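Working Papers > Shared Buildings > Cleaning and Upkeep > Section 4

4. Surfaces, seams and the cleaning log

The written cleaning plan at the Prirnby site treats every table as a single surface. It gives one line per room, one box for the cleaner's initials and one box for the time. This was a sensible choice when the plan was drawn up, as the rooms then held fixed benches along the walls. The benches have since been replaced by separate tables that the tenants move as they like, and the plan was not rewritten.

Tables that have been pushed together raise a small problem for a log of this kind. Dust and crumbs gather in the joint between them, and a cloth passed across the top tends to push dirt into the joint and leave it there. We call this the seam problem. Figure 1 shows a pair of rectangular tables set this way, with a thin seam between the far table and the near one.

Figure 1. Beige tabletop formed by two tables pushed together.

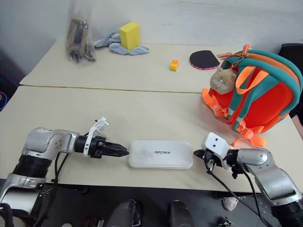

4 min read

Cleaners dealt with seams in different ways. On the day shift, the usual practice was to wipe along the joint first and then do the open surface on either side. On the evening shift the tables were more often pulled apart, wiped along the facing edges and put back. Both shifts entered the work in the same box, so the log alone does not tell a reader which method was used. We learned of the difference only through interviews.

The log for the study period holds 3334 entries. We coded each one for room, shift and surface type, and set aside entries in which the room number could not be read. Coding was done by two people working apart, who then met to settle the cases where they disagreed. Most disagreements were over the word "bench," which older staff still use for any table in a room that once had benches.

Kuhlmann's earlier survey of the Kariuki building found that cleaners there kept a second, private record in a pocket notebook (Bernd Kuhlmann, personal communication, December 19, 2018). We asked about this at Prirnby and found the same habit among the evening staff. The notebooks held the items the official form had no space for: a table leg that rocked, a stain that needed another product, a room that was locked when the cleaner came by. We were allowed to read them but not to copy them, and they are not part of the coded data.

Tools were a second source of variation. The supply contract with Jirnimier covers cloths, sprays and floor equipment, but tenants also bring in their own things, and cleaners borrow them. Powered and hand-held items with soft pads were the ones most often mentioned in interviews. Staff liked them for wide, flat tops and disliked them for edges. Several said that a round pad does not get into a corner, and that they went back to a folded cloth for the last few inches. One cleaner kept a paint brush for seams and had done so for years - it was never on any supply list.

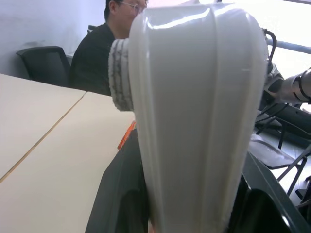 The question of who owns a tool matters for how it is kept. Items on the supply list are checked in at the end of each shift, and worn pads are replaced from stock. Items brought in by tenants have no such routine. When a pad wore out, the cleaner either stopped using the tool or told the tenant, and in some rooms the message took weeks to get through. This does not show up in the log either.

We tested whether a small change to the form would bring some of this out. In 4 rooms, the single box per room was replaced by a box for open surfaces and a box for joints and edges, with a blank line under both. The trial ran for 60 shifts. The form was printed through Trirnix, the software the building office already used, so no new system had to be learned.

Staff filled in the blank line more often than we had expected, mostly with short notes of the kind found in the private notebooks. The joints box was less successful. Evening staff who pulled the tables apart felt that it asked about a task they did not do, and some left it empty even when the work had been done. Day staff had no trouble with it. A later version of the form used the words "between tables" instead, and the empty boxes became less common on both shifts. We return to the wording of the form in Section 5, along with the comments made by the building office.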